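Chapter 7: Hats, Coats and the Space by the Door

By Dennis Cheetham
Saturday, December 9, 2023
Print | E-mail

I moved to Ellwood one February with two suitcases and far too many caps, and for weeks they lived on the backs of chairs. Then I bought a secondhand coat rack in Vurnholm – best money I spent that year! You'd be amazed how much of a room you get back.

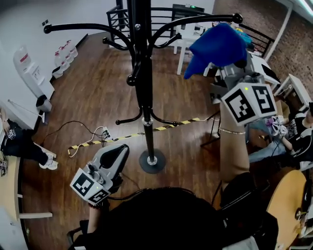
So in this chapter we'll start with the stand-alone rack, the kind with one pole and a round base. Long coats go up top, and I like to spread them on opposite sides (mine went over twice before I learned that). Caps and scarves can share whatever is left. We'll get to wall pegs later, along with the narrow hallway in Flumotville that gave my students such fits. For now, go look at your own front door and write down everything that's lying on a chair.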